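Femavstead Library to Extend Opening Hours Following Residents' Survey

2/9/25

Femavstead Town Council has confirmed that the public library on Metton Road will open for longer each week under a one-year trial approved at its last full meeting. The new timetable adds two late evenings and a full Saturday to the present hours, which have remained unchanged since the building was last refurbished.

The decision follows a survey of library users and other residents carried out during the autumn. A total of 1465 completed forms were received, of which 1034 asked for later closing on at least one weekday. Many of those who replied said that they worked or studied outside the town and were unable to reach the library before the doors closed.

Under the trial, the lending desk, the children's room and the study area on the first floor will all remain open until the later closing time. The local history collection will continue to be available by appointment only. Readers wishing to consult maps or parish papers are asked to give the library at least two working days' notice.

Narendra Kandpal, Head of Library Services, said: "We are grateful to everyone who took the time to reply. The message was a clear one, and the new hours have been drawn up to meet it as far as our staffing allows. We will look again at the arrangements after six months and will publish what we find."

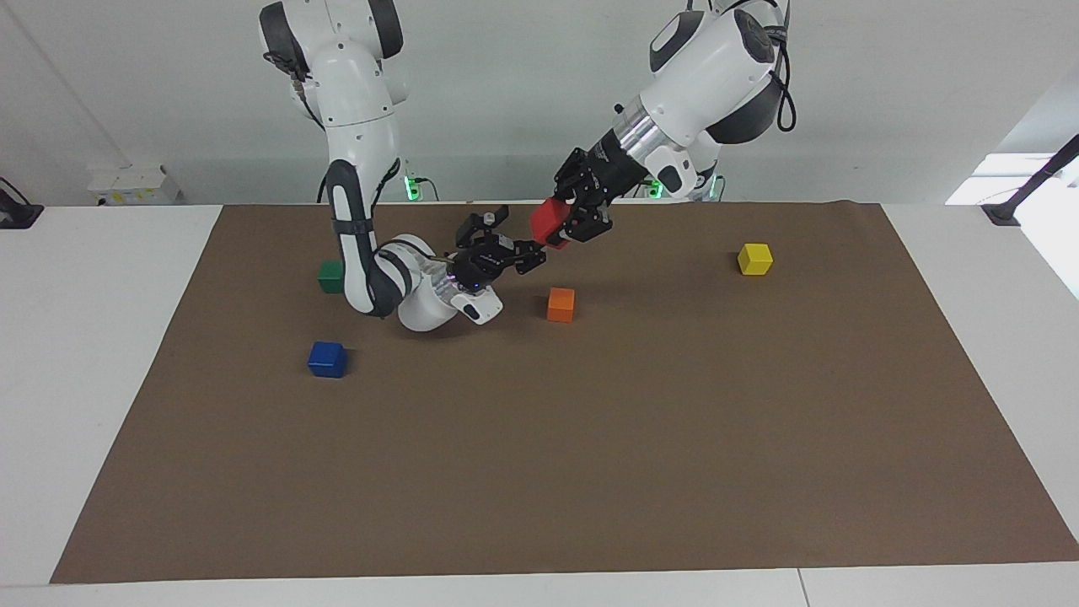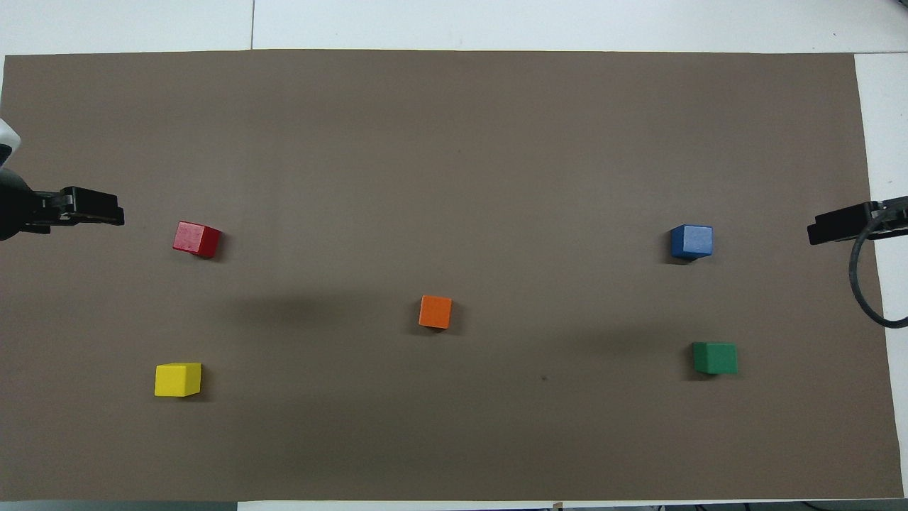

The council has set aside funds for additional staff hours and for the cost of heating and lighting the building in the evenings. No reduction will be made to the book fund, and the number of new titles bought in the coming year is expected to remain the same. A further 300 large print books, ordered before the survey closed, will be placed on the shelves as they are delivered.

Changes will also be made to the reservation service. Items requested from the Vītola branch will be collected on the morning of each working day and should be ready at Femavstead by the early afternoon. Borrowers will continue to be told by email or by post when an item has arrived, and reserved items will be held for ten days before being returned to stock.

Žofie Mikuš, who leads work with children and families, confirmed that the weekly story session will keep its present time. A second session will be offered on Saturday mornings for families who cannot attend during the week. Places are free of charge, but should be booked at the lending desk or by telephone.

The outside book return will be out of use for a short period while its lock is replaced. During this time, books may be handed in at the desk or at any other branch. Loans falling due while the book return is closed will be renewed without charge.

Printed copies of the new timetable are available from the library and from the council offices. Comments on the trial may be made in writing to the Head of Library Services at any time during the year.

Recent news
Metton Road resurfacing: revised dates
Garden waste collections resume in the spring
Vītola branch: repairs to the roof completed
Applications open for summer market stalls
Minutes of the August meeting of the Parks Panel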